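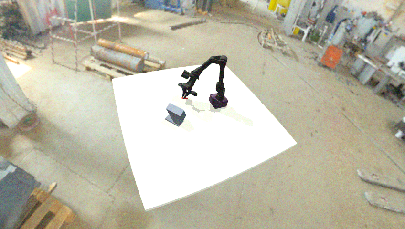
December 28, 2019

I gave up the car in January, so this is close to a full year without one. A few people have asked how it went and I keep giving short answers, so I am putting the long one down in writing.

The car was a hatchback with a bad clutch. The garage in Hunham wanted 700 for the repair and I had already paid them once that winter for brakes. I sold it for 380 to a man who wanted it for parts. He came with a trailer, we signed the form on the hood, and I walked back into the house with the money in an envelope. I had planned to look for another car in the spring. Spring came and I had stopped looking.

My commute is to the Koval side of town. By car it took fifteen minutes if the bridge was clear. The bus takes twice that, and it comes from Ustura, so anything that goes wrong in Ustura goes wrong for me too. Snow there, roadworks there, a school trip getting on with all its lunch bags. I learned to take the earlier bus. That means I am at work before the heating has come on properly, and I keep a second sweater in my desk drawer.

The first two months were the worst. I had all the habits of a person with a car. I would buy potatoes, a big bottle of detergent and cat litter on the same trip, then stand outside the store wondering what I had been thinking. The stop is at the bottom of the hill and my house is at the top. After a few of those evenings I started buying less at a time and going more often. The cat litter I order now, and it comes to the door.

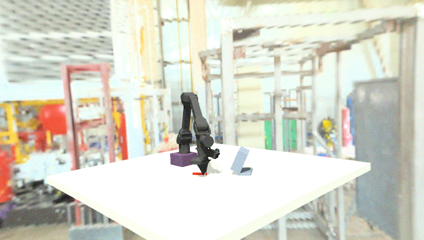
I bought a used bike in the spring and spent 50 on new tires and a rack. I ride it when the road is dry and the wind is under control. The road out past the feed store has no shoulder and trucks use it all morning, so I take the canal path, where the surface is gravel for the first part and then packed dirt. Twice I got to work with mud up to the knee. I now carry a pair of pants in a plastic bag. The bike lives in the hallway, where I bang my hip on the handlebar on my way to the kitchen.

Money is the part people want to hear about. I didn't keep a proper budget, so I can't give a neat total. I can say that I stopped having bad surprises. A bus pass costs the same each month. With the car there was always something coming, and it usually came when the furnace or a tooth was coming too. Some of what I saved went to taxis. I took one home from the hospital after a minor procedure, and a few more late at night when I had missed the last bus. I didn't feel bad about any of them.

What I miss is going places on a whim. My sister lives in Wetus, and by car I could leave after breakfast and be at her table before lunch. By bus it is 4 hours with the change, and the waiting room at the change has one working radiator. I went less than I should have. She came to me more, which was good of her, and I tried to cook something decent when she did. In the summer I rented a car for a long weekend and drove to the coast with her and the dog. It felt odd to be behind the wheel again. I had forgotten how much of driving is looking for somewhere to stop.

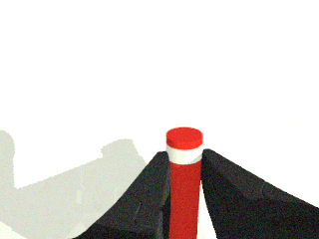
I also read a lot more. I get sick if I read on winding roads, but the route is mostly straight after the mill, and I got through a stack of library books that had been sitting on my list for years. On the way home I usually just look out of the window. I know who has repainted their fence. I know which house leaves its Christmas lights up until Easter.

There is one thing I would do differently. I should have bought good boots at the start. I went through most of last winter in shoes that let water in, telling myself I would only need to manage until I had a car again. The boots I have now were bought in October and my feet have been dry ever since.

As for next year, the bus company has put up a notice about changing the timetable, and if they drop the early bus I will have to think again. I have looked at a couple of listings for small cars and closed the page both times. For now I have renewed the pass for January. The bike needs a new chain before the weather turns, and I want to find a better lamp for it, as the one I have slides around on the bar every time I hit a pothole.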